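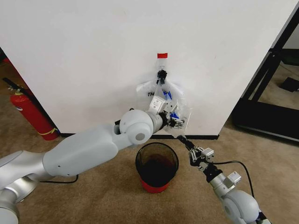 Culten came out in 2000 for a handheld that few stores bothered to stock, and for years the only way to play it was to own the machine, the cartridge and a working set of batteries. Copies still turn up, usually without a box. They get passed between collectors in whatever is at hand, sometimes a crumpled clear plastic bag like the one hanging on the white wall, and the label is often too worn to read. The game inside has held up better than its packaging. Thanks to a small group of players and one patient programmer, it can now be played on almost any computer made in the last ten years.

The handheld was the Wako, a wide gray unit with a screen that had to be tilted toward a lamp. It sold poorly. Its maker, Flaso, had planned a large library of games and ended up releasing 176, many of them card games and puzzle collections. Culten was different. It was a slow adventure set on an island where the player repairs a lighthouse, talks to the people who live nearby and gradually learns why the last keeper left. There is no combat. There is a clock, though, and it runs whether or not the player is doing anything useful.

That clock is what made the game so hard to preserve. Most software that imitates old consoles can be a little loose with timing and still run the games well enough. Culten checks the Wako's internal timer constantly. If the timing drifts, characters fail to appear where they should, the tide stays in and the story stops at the second chapter. Early attempts at emulation all got stuck at the same pier.

Luminița Toma had owned a Wako as a teenager and knew the game well. She started work on her emulator, Marnska, after finding that the existing programs had been abandoned. She had written software for office phone systems and had never worked on a console before.

"I thought it would be a winter project," she says. "I got the title screen up in November and I was very pleased with myself. Then I pressed Start and it froze."

It took her five years to get from the title screen to the credits. Much of that time went into testing the original hardware, one instruction at a time, and writing down how long each took. She also found that two production runs of the Wako used slightly different sound chips – a fact that explained years of arguments over which recording of the music was correct. Both were.

Marnska is a plain program. The main window has a menu bar and very little else, and the settings fit on a single page. Screen filters are limited to one that copies the greenish tint of the original display and one that turns it off. Save states work in most games, although Toma advises against using them in Culten during a storm, when the game stores part of its progress in a place the emulator doesn't always capture. The regular save points are safer.

Performance is good on modest machines. An older laptop with built-in graphics will run the whole library at full speed, and the fast-forward key is useful for the ferry crossings, which are long. Controllers are recognized without any extra setup on Windows and Linux. The Mac version works but still has trouble with sound after the computer wakes from sleep.

As for the rest of the library, the results are mixed. The puzzle games run without problems. The racing games show flickering along the top of the track, and the link cable isn't supported at all, so anything built for two players has to be played alone. Toma says the cable is next on her list, after the sound bug.

New players should start Culten with the manual open, since the game explains almost nothing. Scanned copies are easy to find on fan sites. The map on the back page has a mistake in it: the well is north of the chapel, and the path to it opens only after the second delivery of lamp oil.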